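The Clock Problem

Software that teaches machines to use their hands starts with a lot of sitting at a table

By the time I got to Gondum on Wednesday, the argument about time was already in full swing. I'd come to write about robot learning, and I had pictured (I'll admit it) something with more swagger - arms swinging, code raining down a screen. What I got was a heated talk about whether two clocks agreed with each other. I loved it.

Gondum makes software that turns human hand movements into something a robot controller can learn from. The main program is called Trellura, and it does the dull, glorious work in the middle. Raw recordings go in one end. Out the other comes a clean path through space: where the hand was, which way it was turned, what the fingers were doing, all lined up on one timeline. Then a second program, Duda, takes those paths and trains a policy, the bit that decides what a robot should do next when it sees a cup, a bag or a sock.

I asked which of the two was harder to write. Everybody in the room said Trellura, and one of them laughed a little too long.

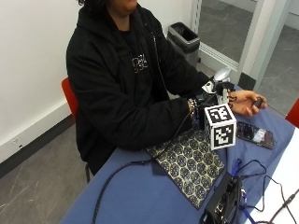 The trouble with time is that every device keeps its own. A camera thinks it's one moment, a sensor thinks it's a hair later, and each drifts in its own sweet way as the afternoon goes on. For a home movie you'd never care. For a robot learning to close its fingers, a small slip means it learns to squeeze before it has arrived. I was shown a replay of this on a laptop, a cartoon gripper snapping shut on thin air again and again, and I'm sorry to say I got the giggles.

Trellura's fix is to look for a movement that shows up in every recording, a quick turn of the wrist for instance, and slide the timelines until the bumps match. An early version did this once, at the start of a session. The current one checks again and again as it goes. That change took the team most of a winter, and you can hear it in how they talk about it, the way people talk about a kitchen remodel.

Then there's the question of where things are. You've probably seen those chunky black-and-white squares that look like a crossword designed by a grump. They're called fiducial markers, and software adores them. The pattern tells the program which marker it's looking at, and the way the square gets squashed by the viewing angle tells it how the marker is tilted. Put several on a cube and you can keep track of it as it turns, so long as at least one face stays in view and in focus.

It's a lovely trick, with one big catch. The cube tells you about the cube. Getting from there to the hand, or to the fingertips, takes a measurement called calibration, and calibration is where good afternoons go to die. I watched an engineer run the routine, frown, run it again, and go get a coffee.
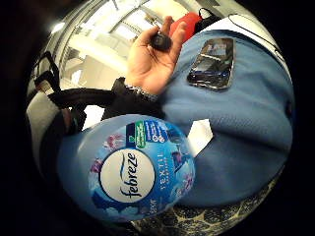

Photo: Gondum

Wide-angle views bring their own headaches. The upside is that you take in a huge slice of the room, which gives the software plenty of landmarks to hold on to. The downside is that straight lines bow like bananas, so before Trellura can do any geometry it has to know exactly how the lens bends the world. Get the lens model a bit wrong and things look fine in the middle of the picture and go steadily nutty toward the rim.

Household stuff makes all this harder, and the team wants it that way. Shiny plastic throws highlights that slide around as you move. Fleece has hardly any crisp detail for a program to grab. A phone screen is basically a dark mirror, and a perception system that isn't careful will happily track the reflection of a ceiling light as though it were sitting on the table. The early test sets at Gondum were all matte blocks on plain backgrounds, and the programs looked brilliant right up until they met a normal person's belongings.

So now they record with clutter, and with patterned cloth, and with people who sit how they like. The planning side has had to grow up too. Duda used to plan one step at a time, which gave it a jittery, nervous style, like somebody parking a rental car. It now plans a short run of movement, carries out the first part, takes another look and plans again. On the replays it's so much smoother! It still hesitates over small dark things, and I was told, with a sigh, that small dark things are everybody's problem. 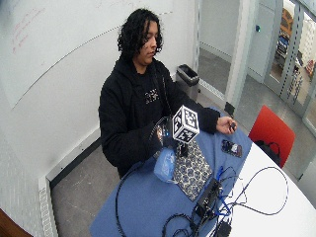
Can't the software just learn from ordinary video, without markers or sensors?

Partly. Ordinary video is great for learning what people do and in what order, but it's much weaker on exact distances and finger timing. Gondum uses plain video to give Duda a general sense of a task, then leans on the measured recordings for the fine motion.

What surprised me most was how much of the day goes into throwing things out. A third tool, Sirko, does nothing but review recordings and flag the bad ones. A marker vanished for too long, or the timelines wouldn't settle, or the path has a jump in it that no human wrist could make. Sirko gives each recording a colored bar, and a person scrolls through the iffy ones with a thumb on the delete key. I had a go. I was given 600 clips and a chair, and I lasted until lunch.

You get an eye for it fast, though. After a while I could spot a bad path from its shape alone, a little spike like a hiccup, and I started to feel quite smug, until I deleted two perfectly good ones in a row. (They came back. There's an undo button, put in after an incident that no one would describe to me.)

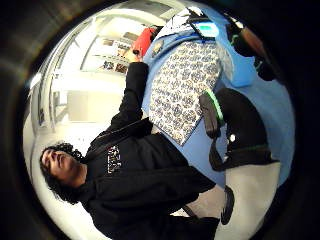
The flagging rules are plain text files, by the way, and anyone on the team can edit them. I liked that a lot. You open one and it reads almost like a house rule stuck to a fridge: if the marker is lost for this long, skip it; if the hand leaves the work area, split the clip in two. People leave comments in there for each other, some useful and some just grumpy. One note beside a speed limit reads "please stop changing this." The line under it had been changed 3 times.

Late in the day they let me watch a fresh batch go all the way through. The timelines wobbled, then snapped together. A thin line appeared on the screen and curled through empty space, tracing a hand I could no longer see, and for a second I forgot about the clocks and the calibration and just watched it move. Then Sirko painted the bar orange and somebody groaned and reached for the settings file.

I left them to it. They were arguing about the lens model by the time I found my coat.

Recent features
The bakery that runs on a spreadsheet
Why your vacuum keeps missing the same corner
Two weeks with a self-parking car
What map apps get wrong about hills
A day inside a package sorting hub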